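第三章 给小隔间贴壁纸、铺台面

框架装好了,最有意思的部分就来了!这一章讲怎样把三面光秃秃的板墙变成一个有花有景的小空间,再给台面铺上一层印花覆材。第一次贴壁纸的朋友不用紧张:小隔间的墙面矮,整幅纸一个人就拿得住,贴歪了也来得及揭下来重新对。很多人贴完一个以后,立刻就开始打量家里的书架和鞋柜。

本章适用于 Stasterberg 系列的三面式隔间,配套壁纸为 Marsden 花卉纹(纯纸基),胶粉为 Broltetti 冷水型,台面覆材为 Stuko 自粘印花膜。如果您用的是自己买的壁纸,3.2 节的裁切和 3.4 节的铺贴照样可以参考,调胶比例请以您那款胶粉的包装为准。无纺布基底的壁纸请把胶刷在墙上,跳过折纸静置那一步。

开始之前先翻一下第二章末尾的检查表。框架的四个角没有锁紧的话,墙板会在刮纸的时候往后退,接缝也就跟着张开了。

3.1 准备材料和场地

请备齐下列东西:

壁纸一卷(幅宽 550 毫米)
胶粉一袋
台面覆材一卷
带刻度的水桶或大量杯
宽羊毛刷
塑料刮板,最好边上包一层绒布
接缝压轮
美工刀和一盒新刀片
长钢尺、铅笔、小水平尺
海绵和干净的白棉布
细砂纸、补缝膏
纸胶带

刀片请多备一些。湿壁纸特别吃刀,刚才还锋利的刀片,裁完一道长边就开始拖纸了。我们的习惯是每修一条边就掰掉一节,听起来浪费,可是您只要见过一次被钝刀扯毛的花瓣,就会心甘情愿地掰下去。

场地方面,找一张比纸幅宽的桌子来刷胶,桌面铺旧床单或者素色的包装纸。千万别铺报纸,油墨会透到壁纸正面来!房间关掉风扇和空调,窗户留一条缝就可以。光线最好从侧面来,侧光下气泡和接缝一目了然,头顶灯反而容易把它们藏起来。

注意:如果隔间里装有灯带或插座,动手前请先断电,拆下面板,用纸胶带把线头包好。

3.2 处理墙板

1. 用手掌把三面墙板从上到下摸一遍。摸比看灵,木刺、胶点、凸出的螺钉头都逃不过手心。

2. 凸出来的螺钉再拧进去一点,让钉头低于板面,然后用补缝膏填平。墙板之间的立缝也一并填上,刮薄一点,宁可干了再补一遍。

3. 等补缝膏变白变硬,用细砂纸顺着一个方向轻轻打磨。磨完用微潮的海绵擦掉粉尘,再用干布带一遍。

4. 在三面墙板上薄薄刷一层底胶。底胶的调法是在 3.3 节的胶液里再加同等分量的水,刷上去应当像涂了一层淡淡的米汤。晾到不粘手。

5. 在后墙上找出中线,用水平尺画一条竖直的铅笔线。线要画得很轻,浅色壁纸会透。

提示:请务必用水平尺来画这条线,别拿墙角当基准。板材拼出来的墙角多少会有一点偏,花卉图案又有明显的朝向,从偏的墙角起贴,贴到另一头花茎就集体歪脖子了。

3.3 裁纸与调胶

裁纸

1. 把纸卷在桌上展开一段,先不要急着动刀,好好看看图案。Marsden 花卉纹有一枝主花和几处散花,主花会隔一段重复出现一次。决定您想让主花落在后墙的什么位置。放在正中偏上一点最舒服,前面摆了东西也挡不住它。

2. 量出墙高,上下各多留 2 厘米余量,在纸背用铅笔画线。

3. 裁下第一幅,在背面写上“后”和一个朝上的箭头。

4. 把剩下的纸卷挪到第一幅旁边,左右滑动、上下错动,直到花枝接上为止,再裁第二幅。照这样裁完,依次写上“左”“右”。

箭头非常要紧。散花类的图案乍一看上下差不多,贴到墙上离远了看,倒着的那一幅会别扭得让人坐不住。我们试制第一个样品的时候就把左墙贴倒了,当时四个人围着看了半天,都觉得哪里不对,又说不出来,最后还是图案设计师 Tove Holst 进门瞥了一眼,笑着把纸揭了下来。从那以后工作室里所有的纸背都画箭头,画得很大。

纸裁得不够长怎么办?顶边如果有压条遮挡,可以把余量全部让给底边。两头都差一截的话,这一幅就留着做踢脚或者包盒子吧,拼接一小条上去总会露出痕迹。

调胶

1. 水桶里倒入 1000 毫升冷水。

2. 一边用木棍快速搅动,一边把胶粉细细地撒进去,撒的手不要停,搅的手也不要停。一次倒下去就会结成一个个小疙瘩,之后怎么搅都化不开。

3. 撒完继续搅一会儿,盖上盖子静置。回来再搅一次,胶液应当均匀、透亮,提起木棍时慢慢往下淌。

4. 太稠就加一点点水;太稀请另取少量胶粉,在杯子里用冷水调开后兑进去,不要把干粉直接撒进桶里。

当天调的胶当天用。剩下的胶液密封起来放阴凉处,第二天还能拿来补翘边,再久就有味道了。洗刷子的水请不要倒进细下水管。

注意:胶粉很轻,撒的时候容易扬起来,请避开风口。儿童和宠物请留在门外。猫对湿壁纸的兴趣远超您的想象。

3.4 贴壁纸

顺序是先后墙、再两侧。后墙是整个隔间的门面,趁手稳、趁纸新,先把它拿下!

1. 把“后”字那幅纸背面朝上摊在桌上,从中间往两边刷胶,刷到边缘时往外带出去。四条边都要刷到,边上缺胶是日后翘边的头号原因。

2. 胶面对胶面,把上下两端各往中间折一下,不要压出死折。静置几分钟,让纸吸水舒展。每一幅静置的时间要尽量一致,不然两幅纸的伸展程度不同,花就接不上了。

3. 提起上端,让纸的中线对准墙上的铅笔线,顶边留出余量,轻轻搭上去。这时候先不要刮,退后一步看看正不正。

4. 满意以后,用刮板从正中往上刮、往左右刮,再展开下半截往下刮。力气要匀,刮板和墙面保持一个小角度。看见气泡往最近的边上赶,离边太远的小气泡可以先不理它。

5. 两侧到墙角的地方,用指腹把纸轻轻推进角里,让它转过去一小条,贴到侧墙上。这一小条将来会被侧墙的纸盖住,墙角就不会露白。

6. 贴左墙。把纸的一条长边正好对准墙角,盖住刚才转过来的那一条,上下错动对花,然后从墙角往外刮。

7. 右墙同样处理。

8. 用刮板抵住顶边的阴角,刀片贴着刮板走,裁掉上方余量。底边照做。前方两条立边顺着板边裁齐。

9. 海绵蘸清水拧到半干,把纸面和板边的胶痕擦掉。勤换水,擦的时候顺着一个方向,别来回搓。

10. 等接缝处的水光退去,用压轮轻轻滚一遍。压得太重会把胶挤出来,还会在纸面留下一道亮痕。
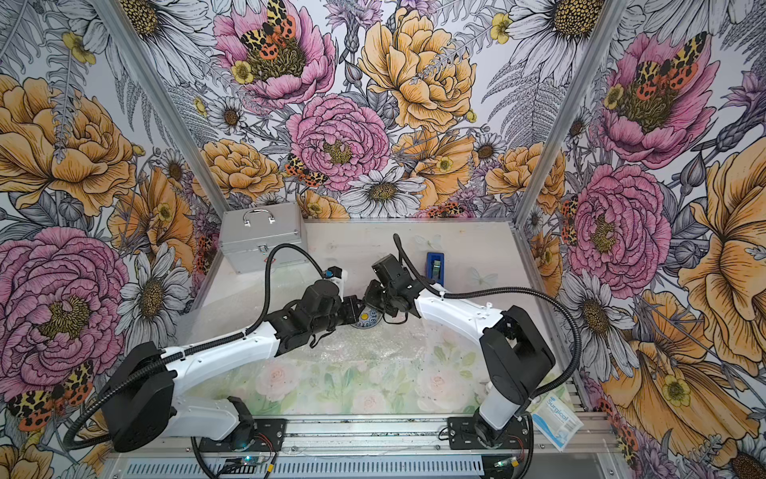 三面都贴花卉壁纸的隔间,台面近中央放一只蓝白花纹、黄心的小圆碟

花纹密的壁纸,台面就选浅一点的颜色,前面的东西才会跳出来。小碟子、小杯子这类物件尤其如此,颜色挑两三种跟壁纸里的花互相呼应的,摆上去会特别提神。您可以在贴纸的空当里就开始挑东西了,我们每次都忍不住。

常见情况:

纸面有大片鼓包。刚贴上的湿纸有一些起伏属于正常,干透以后大多会自己收平。如果摸起来里面是空的,从最近的一边把纸揭开,补胶重刮。

干透以后仍有小气泡。用新刀片划一个很小的十字口,拿牙签送一点胶进去,按平,擦净。刀口顺着花瓣的轮廓划,几乎看不出来。

接缝露白。纸在干燥时会略微收缩,缝太宽可以用颜色接近的水彩铅笔描一描板面。下次贴的时候让两幅纸轻轻顶住,不要拉开。

对花差一点点。先保证视线高度那一段对准,上下两头让一让。没有人会蹲在隔间底下检查花茎,您自己大概也不会。

边角撕破了。别扔那块碎片!沾胶贴回去,撕开的毛边比刀切的直边更容易隐形。

干燥

贴好以后让它自己慢慢干,至少过一整夜。不要用吹风机,也不要搬到太阳底下。干得太急,纸会绷紧,接缝会张开,墙角那里还可能脱空。如果您在周一晚上贴完,那就周二晚上再来铺台面,中间这一天正好拿来整理要陈列的东西。梅雨天请再多等等,手背贴上纸面不觉得凉了再往下做。

3.5 铺台面覆材

台面覆材是自粘的,不用调胶,速度快得让人高兴。不过它只给您很少的反悔机会,所以前面的对位要做得仔细一点。

台面要是可以从框架上取下来,请取下来铺。取不下来也没有关系,从后往前铺就好,动作会稍微别扭一些。

1. 擦净台面,先用微潮的布,再用干布。灰尘颗粒在浅色覆材底下会变成一个个小鼓包,擦到您觉得过分的程度就刚刚好。

2. 量出台面的深度和宽度,四边各加一点余量,按覆材背面的方格线裁下。

3. 把裁好的覆材正面朝上放到台面上,摆正图案,用纸胶带固定住前沿。

4. 掀起后沿,把底纸揭开一窄条,向下折。后沿贴着壁纸底边放下,从中间往两边抹平。

5. 一只手在下面慢慢抽底纸,另一只手拿包了绒布的刮板跟着往前推。抽一点,推一点,别贪快。两个人做这一步会非常愉快,一个抽,一个推,节奏对上了就像在擀面。

6. 推到前沿,撕掉纸胶带,把余量包过台面的前边,压到下方。

7. 转角处剪一个斜口,先折短边,再折长边,用指甲把棱压实。

8. 与壁纸相接的三条边,用刮板压住,新刀片轻轻划一道,揭去余料。下刀要浅,只切透覆材就停,别割到壁纸。

提示:花卉壁纸配印花台面,图案的大小最好拉开差距。墙上是大花,台面就用细碎一点的纹样;墙上已经很细碎,台面就用淡淡的大块印纹。两边一样大,看久了眼睛会累。Tove Holst 有个简单的办法:把两种样片并排放在椅子上,走到房间另一头,眯起眼睛看。糊成一团的话就换一种。

提示:覆材在冬天会发硬,从冷的库房拿出来以后请先在室内放一阵子再铺。夏天它又很软,容易拉长,抽底纸的手要再轻一些。

气泡的处理:小气泡从中间戳一个针眼,指腹往针眼方向抹。大气泡说明底纸抽得太快了,趁粘得不牢,把这一段揭回来重推。揭的时候贴着台面平平地往回拉,往上拽会把覆材拉变形。

注意:覆材耐擦,怕烫。刚离火的锅、热熔胶枪、点着的蜡烛都请远离。需要摆香薰灯的话,下面垫一块瓷砖。

3.6 保护与试摆

壁纸和台面都到位了,手会很痒,想马上把所有宝贝都请进去。可以的,先试摆!不过试摆的时候东西会拖来拖去,新铺的覆材还没有完全服帖,底部粗糙的陶器尤其容易在上面留下划痕。铺一张软的垫着,安心许多。

1. 拿一块气泡膜,裁得比准备摆放的区域大一点,平铺在台面上,泡面朝下。

2. 先放最重、最高的那一件。它的位置定了,别的就好商量。

3. 一件一件往前加,每加一件就退后看一眼。拿起来再放下,不要推着走。

4. 位置满意以后,用小块纸胶带在旁边做记号,然后把东西暂时移开,抽掉气泡膜。

5. 底部粗糙的物件贴上毡垫,按记号摆回去,撕掉胶带。

纸胶带不要在覆材上过夜,更不要贴到壁纸上。壁纸刚干,胶带一撕就会带下一层纸皮来,这个教训我们用掉了半卷 Marsden。

关于摆法,我们有许多热心的意见,挑几条说说。

高度要有起伏。手边没有展架,就拿包了壁纸余料的小盒子垫一垫,余料这时候终于派上用场了,而且跟墙面天然是一家人。

圆的东西往中间放,方的东西靠边,整个画面会稳。只有一件小东西的时候,不要怕空,让它独占一片台面反而显得郑重。

盘碟类如果花纹在内面,平放只有俯视才看得清楚。隔间若是摆在齐胸的高度,请用盘架让它立起来;若是摆在矮柜上,平放就很好看。

玻璃器皿后面尽量避开主花,花透过玻璃会变形,看上去有点乱。

气泡膜用完别急着收。台面浅色覆材的印纹怕磨,搬动隔间、换陈列、擦灯罩的时候,随手把它铺回去挡一挡。膜上沾了沙粒就抖干净再用,脏得厉害就换一块。长期不用请把膜卷起来另外存放,不要一直压在覆材上,重物压久了会留下一圈一圈的泡印。

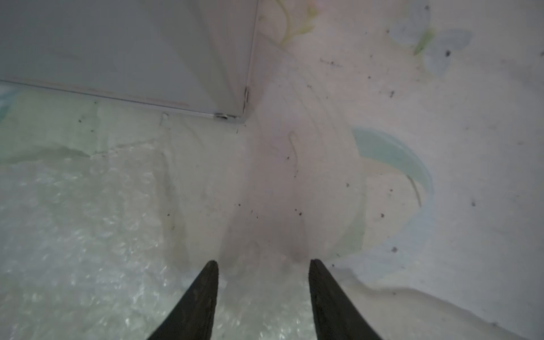
3.7 日常清洁与换季更新

壁纸面:平时用干的软毛刷从上往下轻扫就够了。沾了指印,拿一小块白面包芯或者干净的橡皮轻轻点按,先在角落试一试。纯纸基的壁纸不能湿擦,清洁剂也请免了。

台面:微潮的布擦拭,再用干布收水。茶渍用一点点中性洗洁精,擦完过两遍清水布。酒精和去胶剂会让印纹褪色,请不要使用。

接缝:每隔一阵子用指尖沿着接缝走一遍,发现翘起来的地方趁早补。用牙签挑一点胶送进去,按平,拿棉布压住,等它干。翘边一旦积了灰,再补就会有一条黑线。

阳光:隔间尽量不要正对南窗。确实避不开的话,每个季节把隔间转一个方向,让三面墙褪得均匀一些。

潮湿:墙板背后请离开真实的墙面一点距离,让空气走得过去。发现霉点,先移到干燥通风的地方,等纸面干透以后用软刷刷去,严重的那一面揭掉重贴。

换壁纸

想换一种花了?太好了,我们最喜欢收到这样的来信。旧纸表面用海绵打湿,等一会儿,从下角开始揭,角度放平,慢慢往上走,常常能整幅揭下来。残留的纸层再打湿一次,用塑料刮板铲掉,不要用金属铲刀,板面刮花了还得重新补。洗净残胶,晾干,然后从 3.2 节第 3 步重新开始。

旧纸如果揭得完整,背面朝上压平晾干,可以包书皮、衬抽屉,也可以剪下几枝花来做卡片。

台面覆材揭起来要更有耐心一些。先用吹风机的低温档把一个角吹软,然后贴着台面往回拉,吹一段,拉一段。残胶可以用揭下来的覆材自己去粘,团成一团,带胶的一面朝外,在残胶上反复点,很快就干净了。

3.8 收纳余料

剩下的壁纸请卷成松松的一卷,外面包一层纸,横着放。竖着放底边容易碰毛。卷筒里塞一张小纸条,写上花型名称和包装上的批号。不同批次的颜色会有细微差别,日后补贴一块的时候,有批号就能少跑许多弯路。

另外裁一块 400 毫米长的壁纸单独留着,夹在这本说明书里。将来逛街看见一只喜欢的碟子,想知道跟家里的墙配不配,把这块样纸带上就行。

台面覆材的余料不要折,折痕展不平。底纸要是已经揭开过,用烘焙纸补贴上去再卷。

刷子洗净后甩干水,刷毛朝下挂起来。刮板上的绒布可以拆下来手洗。水桶边上干掉的胶用温水泡一泡,一整片就掉下来了。

灯带与插座面板的回装见第四章。请等壁纸完全干透以后再通电。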